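Robot picking cell going in at our returns warehouse – what happens to the sorters?

Posted in Work and Jobs, 11 October 2018

Shinji Sasaki

I'm a shift lead at Widden, a returns warehouse. We take back mixed household goods and toys, and people on my shift pick them out of bins and put them where they need to go. There are 33 of us on days. In October management told us a company called Tolta is putting in a picking cell on line 4, and that "roles will change." That was the whole message.

I'd like to hear from people who have been through this. Does the work get easier or just different? Do they cut hours first or jobs first? I have two people near retirement who are asking me whether they should leave now, and I don't know what to tell them.

I have watched the arm a few times. It goes into a gray bin with all sorts in it, a toy dinosaur, a roll of tape, small plastic bits, with the cables looped around the end of the arm.
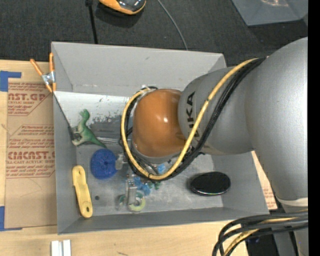 Ryota Fukuda

We had one put in at Kikuchi two years ago, so I can tell you how it went for us. No one was let go in the first year. What they did was stop replacing people. Three left and the openings were never posted.

The work itself changed more than I expected. Before, you picked all day and you were tired in the shoulders by lunch. After, two people looked after the cell and the rest moved to inspection and repacking. Looking after the cell means clearing items it drops, swapping bins, and restarting it after a stop. It is lighter work but you can't talk to the person next to you the way you could on the line, and some people missed that a lot. One asked to go back to hand picking and they let her.

Things to get in writing before it starts:
Who gets trained on the cell, and whether training is paid time.
Whether the pick rate for the hand lines stays the same. Ours was raised without notice after the cell was running – we found out from the screen.
Who is allowed inside the guarding, and who locks it out. Don't let this be decided on the night shift by whoever is there.

Our cell was doing 700 picks on a good shift when it started. It got better slowly. The easy items went to the robot and we kept the flat, shiny and tangled ones, so the average item on the hand lines got harder. Bring that up when they talk about rates.

For your two near retirement, I would tell them to wait. If there is a package it usually comes later, and you don't get it if you already quit.

ledska_nights

its all about money they will get rid of everyone in the end. my cousins place did it. join a union

Shinji Sasaki

Thanks Ryota. The rate question had not come up here at all and I have put it on the list for the next shift meeting. I passed on what you said about waiting. One of them had the form filled out already and is going to hold on to it for now.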